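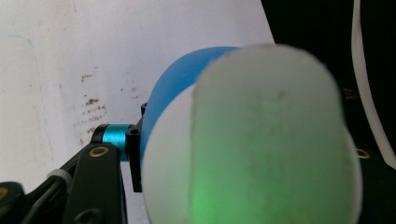 The overdraft that kept me up at night

I used to wake at half past four and do sums. Proper sums, lying on my back in the dark, moving the same 70 pounds from the gas bill to the car insurance and back again. By the time the alarm went I'd be worn out and cross with everyone, and I still hadn't opened a single envelope.

This went on for most of a winter. My overdraft never got huge, but it never went away either, and I'd stopped thinking of it as borrowed money. It was just where my account lived. Meanwhile I had headaches, my jaw clicked when I ate toast (it still does a bit) and I'd cancelled two dentist's appointments to save cash.

What shifted things was a chat in the canteen at Biranel, where I was temping. Anqi Ren from accounts saw me checking my balance for the third time that lunch and asked how often I did that. I guessed, badly. She told me to pick one time of day, look once, write the number down and put the phone in my bag. I sulked about it for a week and then I tried it!

Then in April I rang Gudeta, the debt advice line in our town, and got Zlatko Mujić, who has the calmest voice I've ever heard. He went through my direct debits with me and we found 131 pounds a month going out on things I'd forgotten or could do without - a gym I hadn't set foot in, cover for a phone I'd already traded in, that sort of thing. The call took roughly 30 minutes. I'd been putting it off for two years.

I won't pretend I'm sorted. I pay 20 pounds a week off the overdraft by standing order, straight after my wages land, and some months it pinches. Last month the boiler packed up and I had to skip a payment, and yes, I was awake at half past four again.

But I got back to sleep. I've rebooked the dentist too, and I walk home along Penach Road most evenings now instead of getting the bus, which was meant to save on fares and has ended up being the bit of the day I like best - unless it's raining, in which case I get the bus.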